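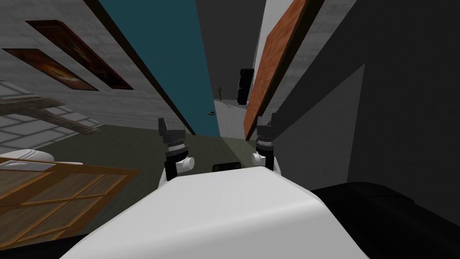 What Colour Is Your Lounge Room? Wall Colour Choices in Gullura Homes

Albertina Frade
Final project report, Housing and Design
Supervisor: Dolores Kowalczyk
Nov 27, 2022

Why I picked this

I grew up in a house where every wall was the same off-white, right through the hallway and into the laundry, and my mum touched it up each summer out of the same big tin. Then I moved to Gullura to study and my first rental had a dark red dining room. I hated it for a month and then I loved it, and I still miss it a bit now that I've moved out. So when Dolores said we could do our project on any everyday decision people make about their homes, I already had mine (Kerubo Lema, who sat beside me, had to listen to me go on about it for the whole tutorial, sorry Kerubo).

My main question was pretty simple. When people paint a main living room, how do they settle on the colour, and are they still happy with it later on? I also wanted to know whether renters think about colour differently from owners, because most of my friends rent and most of them complain about their walls.

What I did

I ran a paper survey and then did home visits. The survey went out through the library noticeboard, the community garden and the counter at Frimpong, the hardware shop on the main street, where Mavis Achterberg very kindly kept a pile of forms next to the colour cards. I got 38 usable forms back. A few others had coffee on them or had only the name filled in, so I left those out.

From the people who ticked the box saying they'd be happy to talk, I visited 14 homes. Each visit was a chat over a cuppa with my notebook out, and I asked everyone the same list of questions before letting them wander off topic. They wandered a lot! I heard about a flooded bathroom, two divorces and a budgie, and I have tried to keep to the walls in what follows.

I did all the visits in June, which I'd do differently if I had the year again. It's gloomy by late afternoon and people were talking about their rooms at their darkest. One woman told me her green was "much friendlier in summer" and I had no way of going back to check.

How people choose

I expected magazines and social media to come out on top. They didn't. The most common answer on the survey was something already in the room, usually the floor or the couch, that the wall had to get along with. Floors came up over and over in the visits too. Warm timber seems to make people brave, and quite a few said they'd never have gone for blue or green over their old grey carpet.

The next most common answer was "it was already on the wall and I liked it", which I hadn't put on the form at all. People wrote it in the margin. I should have tested the form on a few people before printing it, and that's on me.

Sample pots were a sore point. Nearly everyone bought some, and then lots of people painted one tiny square beside the light switch and made up their minds from that. Iveta Vávra, who paints houses for a living and lives on Pirley Road, told me she gets her customers to paint a big sheet of card and carry it around the room for a few days. She reckons a colour on the window wall can look like a different tin altogether from the same colour opposite the window. I tried it in my bedroom with a Nuline blue I'd been keen on and she was right, it went quite purple behind the bed. I went off it completely.

Hardly anyone painted the whole room in a strong colour. The usual plan was one feature wall and the rest left pale, and the reason people gave was mostly about light. Some were a bit shy about it, as if a feature wall was out of fashion and I might be marking them down. I wasn't, I like them.

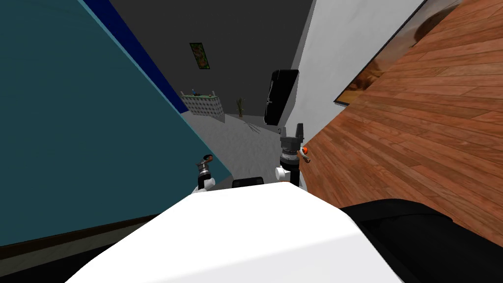

Renters and owners

Nine of the homes I visited were rentals. I thought renters would be stuck with whatever they got, and mostly they were, but the ones who'd asked for permission had usually been given it, as long as they painted it back at the end. The catch is the painting back. One household had spent $253 on paint, rollers and filler to get their lounge room ready for the final inspection, and that was with borrowed ladders.

Owners had a different problem, which was never finishing. I saw skirting boards still waiting for a second coat and one ceiling with the old colour showing all around the edge. "You stop seeing it," the owner said, and he was quite cheerful about it.

Renters talked more about what they'd do one day. Owners talked more about what they'd done wrong. I found that a bit sad and also pretty funny when I read my notes back on the bus.

Were they happy with it?

Mostly, yes. The people who regretted a colour nearly always said it was too bright or too cold, and hardly ever too dark. Dark walls had the most loyal fans. A retired teacher with a nearly black study said she'd paint the rest of the house to match if her husband would let her.

The other regret was about sheen. Gloss shows up every dent and patch, and several people told me they'd picked a shinier finish thinking it would be easier to wipe down, then spent winter looking at every bump in the plaster. Iveta said low sheen is what she uses in nearly all living rooms and she keeps gloss for doors and trim.

Things people asked me

By the second week of visits I'd become an accidental paint adviser, so I started writing down the questions and taking them to Mavis and Iveta. 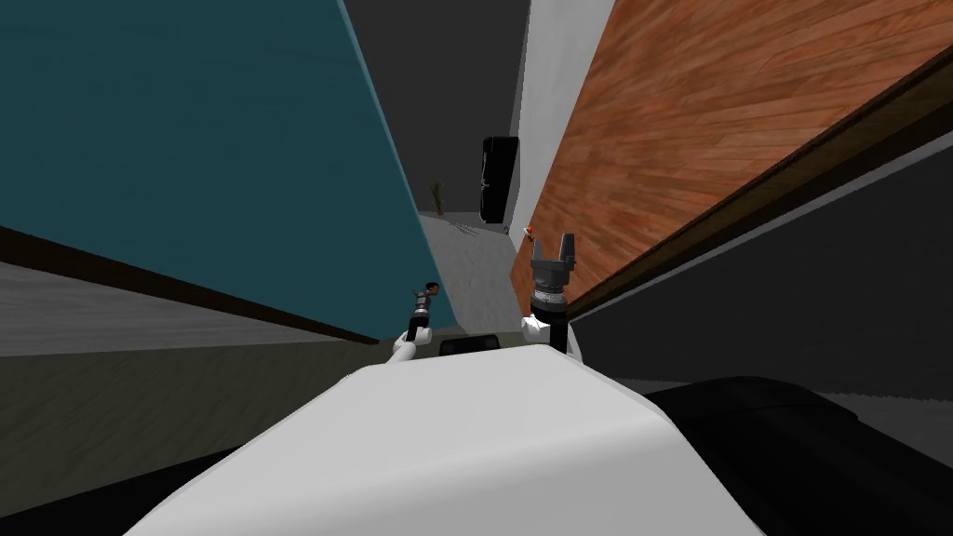

Should the trim be painted before the walls or after?

Iveta does the trim first, lets it dry properly, then tapes it and does the walls. Mavis does it the other way around at her own place and says a steady hand matters more than the order.

Do you need an undercoat when going from dark to light?

It's worth it nearly every time, according to both of them. Without one you can end up buying an extra tin of the topcoat, and topcoat costs more.

What I'd change

I'd test the form first, like I said. I'd visit once in winter and once in summer. I'd also try to reach people who don't go to the library, the garden or a hardware shop, because anyone picking up a form next to the colour cards is probably thinking about paint already. Dolores pointed that out on my first draft and I sulked for a day before admitting she had a point.

Thanks to Mavis for the counter space, to Iveta for the card trick, and to Kerubo for reading this twice. The blank survey form and my visit questions are in the appendix.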